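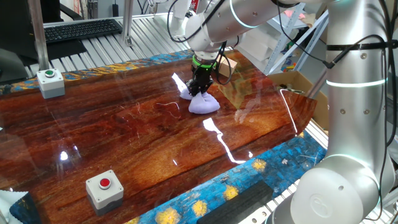
Tables and Linens: Platstead Gallery

The Millet Room at Platstead is furnished with polished wooden tables, chosen for their strong grain and warm colour. This page records the table and the linens kept with it. The collection holds 288 items and is open to visitors on Sunday.

Tabletop. Reddish-brown wood with darker and orange bands, finished to a high gloss. Fine scratches show in the surface. Staff apply polish 4 times a year.

Blue border. Yellow motifs, similar to sunflowers or stars, on a blue ground.
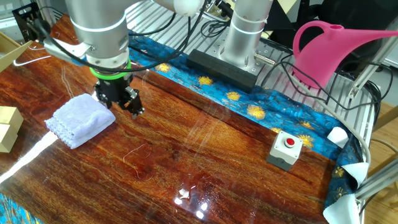 Towels are stored folded, with the scalloped edge laid to one side. White cloths of this kind may be viewed on request.

Last updated: June

Related galleries
Wulto Bequest: Table Covers
Stivov Room: Chairs and Benches
Platstead Kitchen, 19 pictures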